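Pallton Furniture Care: Questions About Wooden Tables

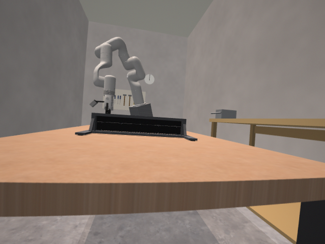 Large wooden table with a long black rack on top.

How often should I oil my table?
For a table in daily use, we advise every 7 months. If the wood feels dry to your hand, you can do it sooner.

Which oil do you recommend?
We sell Clundolix, which is made for tables where people eat. One can of 273 ml is enough for two thin coats on most dining tables. Please do not mix it with wax.

How long must it dry?
Leave the table alone for 18 hours after each coat. In a cold room it can need more time.

I have white rings from cups. Can I remove them?
Usually yes. Rub the place softly with fine sandpaper, always along the grain, and then put a little oil. For black rings, please write to us first.

Do you repair tables at home?
Yes, but only in Flunton and the villages near it. Prices start from 899 for full sanding and new oil on both sides. We do not work on glass or stone tops.

Can I put hot pots on the oiled wood?
No, please always use a rack or a mat.

Who answers my e-mail?
Parveen Sultana reads all messages and answers in the morning, before the workshop opens.

Last updated: March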